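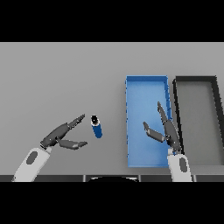
A computer-made practice table with a robot's two arms, a blue can shape and two trays.

When Robots Drop Things

Have you ever tried to pick up a wet bar of soap? You squeeze, it shoots off, and off you go chasing it round the bath! Robots have that sort of trouble too, and the people who build them spend a huge amount of time finding out why.

Let's meet a robot called Wihongi. It has two arms, and each arm has a gripper on the end with fingers that open and close. Its job sounds very easy. Pick up the blue cylinder, then put it in the blue tray. You could do that before you could talk!

But Wihongi kept getting it wrong. The left gripper would close a tiny bit too soon, bump the cylinder and knock it over. Then came the really strange part. The arm carried on anyway! It swung across to the tray, opened its fingers and let go of nothing at all.

So what went wrong?

Jarrah Costigan looks after Wihongi at a workshop called Kolitlow, and she loves a good mystery. She ran the same job 25 times and wrote down what happened. The cylinder got knocked over in 19 of them. That's a lot of knocking over!

The answer was a mistake in the robot's sums. A robot has to work out where a thing is before it can grab it, and Wihongi thought the cylinder was 3 centimetres nearer than it was. To you that's about the width of two fingers. To a gripper it's the difference between a good grab and a big clonk.

There was a second fault as well. Wihongi never checked whether it was holding anything. When you pick up a cup, your skin tells you it's there, so you don't have to think about it. A robot needs to be told to check, every single time.

Why practise inside a computer?

The table in our picture isn't in a room anywhere. It's a simulation, a bit like the world inside a video game. If a pretend can falls over, there's no puddle to mop up and no squashed toes, and you can start again in a blink. Jarrah can run up to 673 tries in one night while she's fast asleep!

Real robot arms are strong, and they can't always tell that a hand is in the way. That's why the real ones at Kolitlow work behind a barrier, with a big red stop button close by. If you ever visit a robot workshop, keep your hands well back until a grown-up who works there says the power is off.

Try it yourself

Put a plastic cup on a table. Shut one eye, stretch out your arm and try to touch the rim with one fingertip, quite quickly. Now try it with both eyes open. Did you miss the first time? Ask a friend to move the cup and have another go!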